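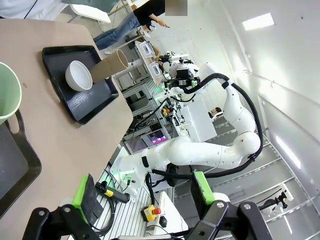 Tray

A tray is a shallow, flat-bottomed carrier with a raised edge, used to hold, move or set apart smaller articles such as cups, bowls and cutlery. It differs from a board in having a rim on all sides, and from a box in being low enough for its contents to be reached from any direction. Trays are found in almost every household and in most places where food and drink are served.

Contents
1 Name
2 Form
3 Materials
4 Use at table
5 Use with water
6 Care
7 The Pumside collection
8 See also

Name

The English word is old and is related to the word "tree", the earliest trays having been cut from wood. In ordinary speech it covers a wide range of articles, among them the tea tray, the baking tray, the seed tray and the draining tray. This article deals mainly with the plain household tray. Flat stands without a rim, although often sold beside trays, are treated under Salver and Board.

Form

Most household trays are rectangular. Round and oval trays are usual in bars and cafés, where they are carried on one hand, but they make poorer use of a cupboard shelf. The rim may be upright or sloping. An upright rim keeps a stack of bowls from sliding off, while a sloping one is easier to wipe and allows empty trays to be nested.

Handles, where fitted, are either cut through the rim or fixed to the short sides. A tray without handles is lifted by the rim itself, and for this reason the rim is often turned outwards. Trays meant to stay on a table commonly have none.

The floor of the tray may be smooth or textured. A textured floor gives some grip to glazed ware and hides scratches, but it holds crumbs and takes longer to dry.

Materials

Wood, tinplate, enamelled steel, papier mâché and plastic have all been in common use. Wood is pleasant to handle but warps if left to soak. Enamelled steel is hard-wearing until the enamel is chipped, after which rust spreads from the bare spot. Plastic is light and cheap and now accounts for the greater part of the trays in daily use.

Dark trays are often chosen under white ware, the edges of which can then be seen clearly by the person laying or clearing the table. They show dried drips and limescale more readily than pale ones.

Use at table

A tray on a table has two purposes. It marks out a space in which things belonging together are kept together, and it allows all of them to be taken away in one movement. Bowls are placed near the middle and taller pieces such as cups towards the corners, so that a sleeve passing over the tray is less likely to catch them. Many households keep their cups beside the tray instead and reserve the tray for bowls and loose items - spoons, napkins, cardboard tubes, lids and the like.

Articles that roll should be laid along the rim or against a heavier piece. An open cup should not be placed on a tray that is about to be carried unless it is less than three-quarters full.

Use with water

A shallow tray is frequently set under a basin when cups or small pieces are rinsed at a table and no sink is within reach. The basin should be wide enough to admit a hand, and need contain only a little liquid. The tray catches what is spilled over the side, and a cloth is spread next to it to receive the rinsed ware.

Tall cups present some difficulty in this arrangement, the lower part of the inside being hard to reach. They are best tilted over the basin and turned slowly while water is poured down the wall. The cloth should lie flat, as a fold beneath a narrow foot may cause the cup to fall.

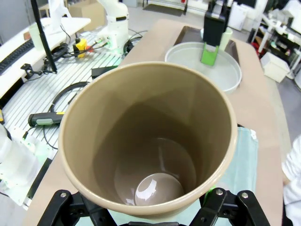

Annick Sabatier, in a note sent to the editors, holds that the basin should be put to one end of the tray and never in the middle. Her reasoning is that the space left over then serves as a second place for dripping cups, and that the cloth stays usable for longer. She adds that a tray carrying a basin should not be lifted at all: the basin is emptied first, on its own, and the tray afterwards.

The practice of centring the basin is nevertheless recommended in the Pliltby household leaflets, on the ground that spillage is then caught equally on every side. Both methods remain in use.

Care

Plastic trays are washed in warm water with a soft brush, the corners receiving particular attention. Abrasive powders dull the surface and should be avoided. Trays are dried upright, leaning on a long side, and are stacked only when the underside is dry. A tray that rocks on a level table has warped and should not be used under liquids.

The Pumside collection

The household museum at Pumside holds 319 trays, of which 94 are on permanent display. The core of the collection was given by Josiane Gautier and includes 33 pieces made by the firm of Lecomte, all in enamelled steel. A handlist was prepared by Killian Deschamps and is available in the reading room. Visitors should note that the Lecomte pieces are shown only in June, the room in which they are kept being closed for the rest of the year.

See also

Basin
Board
Draining rack
Salver
Tea cloth

Page last revised 17/03/2021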